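Two Nights at the Flirnero Genre Festival

The program promised 72 films, and the woman at the box office promised me that most of them had subtitles. I had come for the Shehu retrospective, or more exactly for the one Shehu picture that never plays anywhere, a ghost story set entirely in a tax office. The Verkier seats 1770 people. For the first screening it held maybe a row and a half of us, spread out like strangers on a bus.

The print was lovely and the film was two hours and forty minutes long. For the first hour a clerk stamps forms. Then one of the forms stamps back. I won't say more, except that the man beside me gasped, and he had been asleep.

Hauwa Onyeka, who programs the late slot, introduced everything from a folded receipt. Her best pick was Ukix, a revenge comedy about a feud between two piano tuners. It has the nerve to keep its villain offscreen until the last reel, and when he turns up he is very polite and very short. People stood up and clapped. I clapped too, mostly to get the feeling back in my legs.

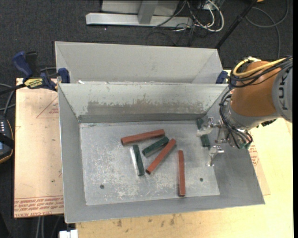
Funmilayo Bashir gave the talk on sound at four o'clock, and it was the one hour of the weekend that started on time. She played the same hallway scene with three different soundtracks and let us argue about which hallway was longest. I picked the wrong one with great confidence.

The coffee cost more than the matinee. The second night closed with a werewolf musical I had been warned about, and the warnings were fair, though I have been humming the butcher's song ever since. The Shehu plays once more in January — bring a cushion.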